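Search this site Enter keywords Go

Student Projects - Furniture and Interior Textiles

Loose Cloth Covers on Bentwood Frames: Fit, Folding and Storage

Project report, second year
Author: Octavian Tudose
Submitted 8 Apr 2025

1. Purpose

The project looked at how loose printed cloth behaves when it is laid over a curved wooden frame without fixings. The workshop keeps a number of bentwood pieces that are used between classes as places to put cloth down. The cloth is then left in folds, picks up creases and has to be pressed before it can be cut or shown. The aim was to find a way of laying and folding the cloth that could be done by one person in a short time and that left fewer hard creases.

A second aim was to write down a folding order that other students could follow without being shown. The existing instruction sheet, written for the Pilar store room, deals only with flat shelves and says nothing on curved supports.

2. Background

Bentwood is made by steaming or soaking a strip of wood until it can be bent round a former, then letting it dry in that shape. The finished rim is smooth and has few edges, which makes it kind to cloth. It also means there is little for the cloth to hold on to. A heavy cloth will stay where it is put. A light one creeps towards its heavier side and gathers at the lowest point.

Printed cloth with a repeating pattern is useful in this kind of work. A plain cloth hides small shifts, but a regular grid shows at once where the weave has been pulled out of line. The Liretti notes on upholstery give the same advice for checks and stripes. I found that a hexagonal grid works as well as a check and is easier to read on a curve, as each cell has six sides to compare with its neighbours.

3. Materials

Three cloths were used in the timed trials. The first was a cotton sheeting, the second a cotton and linen mix, and the third a heavier woven cloth from the Oberholzer remnants box. Each was cut to a length of 800 mm and a width of 400 mm for the timed trials. Larger uncut pieces were used for the draping work, as the small pieces did not reach far enough round the rim to show any creep.

The frames were not altered. Small knots and holes in the wood were checked by hand for splinters before any cloth was put down. One frame was rejected for a raised grain on the inner face.

4. Method

4.1 Laying

The cloth was held by two corners and lowered on to the rim so that the middle of the cloth met the highest point of the curve. The sides were then let go. No smoothing was done at this stage. Where the cloth stood up in a ridge, the ridge was left, and its position was marked on a sketch. Crumpled paper was allowed as packing at the edges.

Any second cloth was added last. It was placed loosely on top of the first and then lifted away before folding began. This order was kept for every run, including those where the top cloth was small.
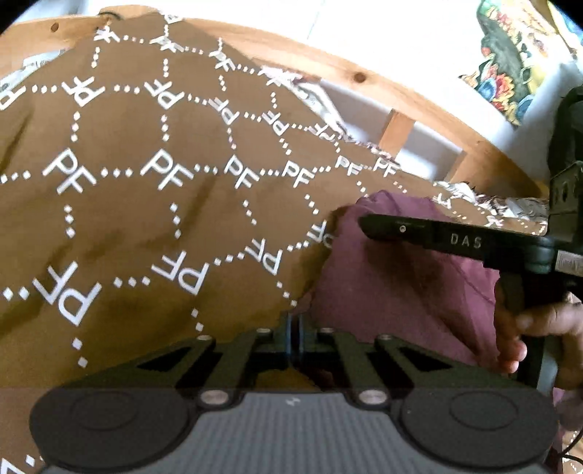 The printed pattern was used as the guide for reading the folds. On a flat area the cells keep their shape and the letters inside them stay the same size. On a rising area the cells close up and look smaller from the working side. Where two folds meet, a cell may vanish into the crease altogether. A fold was recorded as hard if it was still visible after the cloth had been laid flat on the bench, and as soft if it was not.

4.2 Folding

Folding was done in this order:

Lift off the top cloth and put it to one side.
Take out any loose paper.
Raise the main cloth from the rim by its two nearest corners.
Bring the corners together and let the cloth hang.
Fold in half along the hanging line, then in half again across it.
Lay the folded cloth on the shelf with the open edges to the back.

The hanging step was added after the first few runs. Without it the folds made by the rim were pressed into the new folds, and the cloth came back off the shelf with both.

5. Results

A total of 22 timed runs were completed. The cotton sheeting was the quickest to fold and the worst for hard creases. The cotton and linen mix creased as readily but the creases were softer at the edges. The Oberholzer cloth kept almost no creases from the rim, though it was awkward to fold to a thin stack and tended to open again on the shelf.

The hanging step made each run longer. It also cut the number of hard creases in both of the lighter cloths. I consider the extra time worth spending on any cloth that is to be cut, and not worth it for dust covers.

Creep was seen only with the larger pieces. It was worst when the cloth had been placed off centre, and a second cloth lying on one side made it worse again - the added weight draws the lower cloth down with it. Paper packing slowed the creep but left small sharp creases of its own.

6. Limits of the work

The runs were all done by one person, and I became faster with practice. The order of the cloths was not mixed, so part of the gain shown by the third cloth may be due to this. The humidity of the workshop was not measured. The Dresen method for grading creases calls for a fixed lamp at a low angle, and I had only the ceiling lights and a desk lamp, so my grading is coarser than theirs.

7. Further work

The runs should be repeated in May with the cloths in mixed order and with a second person folding. A padded sleeve for the rim would be worth testing, as would a wider shelf for the heavier cloth. The revised folding order has been pinned up beside the Pilar shelves for comment.

Related items

Steam Bending Small Rims: Notes on Formers
Pattern Matching on Curved Seats
Pilar Store Room: Shelf Plan and Labels
Low-Angle Lighting for Crease Grading
Remnants Box: What to Keep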